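Notebook, Sunday, evening

Transfer of the Vakach tape, side B. It is a city pop compilation, and the label on the shell gives only Dandside and the number 458. Speed was a little fast, so I corrected the pitch by ear against the Abou Zeid pressing of the same ballad. The brass sounds right now, but the singer is still thin above the chorus. 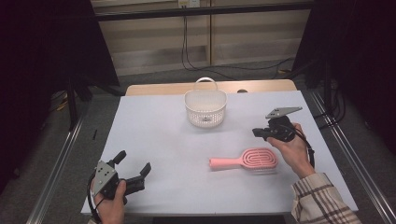

Dandside wrote back that the ballad is a different take, with the second verse sung lower, and that I should not match it to the record at all. So I undid the correction — a pity, it took all afternoon.

I started again from the raw file. The hum at 100 Hz is gone with a narrow filter. The dropout at 262 seconds stays, I do not want to invent notes. 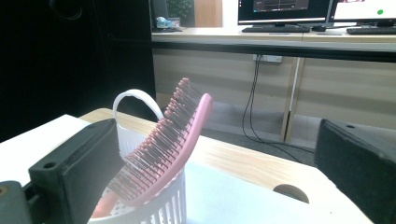 After the dropout the bass is clear again and the left channel needs no work. Next: side A, then ask Cirketti for a scan of the lyric sheet.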